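Sharing a worktop with a robot arm: our house rules

If you've one of these arms helping out with the folding and wiping at home, do please agree a few rules before you switch it on! We wrote ours on a card in November and they've hardly changed, though my sister Yuzhen Xue (much stricter than me) would happily add another 50.

Hands stay off the cloth while the gripper has hold of it. I know how tempting it is to tug out a crease, but press stop first, wait for the arm to settle, and then tidy to your heart's content. Keep the speed on the lowest setting whenever anyone else is in the room, too.

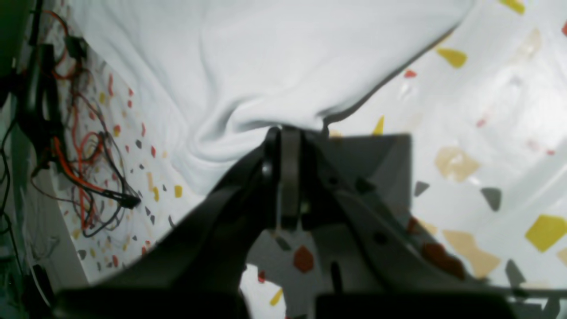 A white cloth pinched into a bunch, with the folds spreading out from the grip.

Cables want looking at before every session. Run them well away from where the arm travels, clip them down if you can, and never let one trail under the cloth, where it could get picked up along with it.

Wipe the surface and let it dry properly before you start. Bright lamps on a shiny top can confuse the camera, so try tilting yours a little – ours is much happier that way. And every 3 weeks or so, check the gripper fingers for fluff. An old soft toothbrush does it beautifully.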